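Keeping the small parts together

Our project started with a lost screw. Well, 11 lost screws, if you add up everything that went missing while we were learning to put a computer together (the carpet ate most of them!). So for the Loto project I looked at something pretty humble: does it help to give every part its own spot before it goes in the case?

I drew the tray over a few evenings in June and it took 3 versions to get one I liked. The first had pockets so tight I had to pry things out with a ruler, and the second warped.
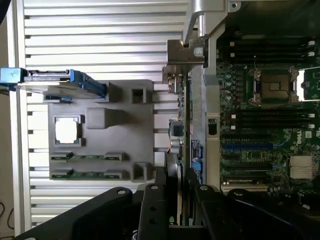

Figure 1. The grey tray with the processor and two memory sticks in their places, hard drive at the top edge.

I'm really happy with the processor pocket. It sits face up with the silver side showing, so you can grab it by the edges and keep your fingers off the underside. The long slots for the memory were my favourite bit to draw, and also the bit I redid the most. Laitinen, the other team in our year, used a muffin tin with labels, and I'll admit it was cheaper.

The drive was trickier. It's big and heavy next to everything else, and I went back and forth on whether it should lie down or stand up. Standing it up in its blue caddy takes less room, with the tabs at the top where your hand goes anyway.
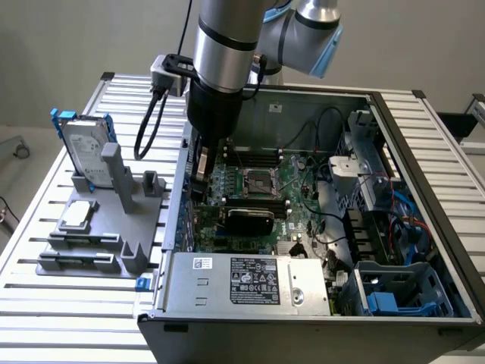 Mestberg Technical College – Computer Hardware Project Group

The case lies on its side right beside the tray, so the motherboard faces up and nothing has to travel far. I'd put the tray on the left again, but left-handed people in our group would swap it, and fair enough. Next I want a lid, plus a little dish for the screws.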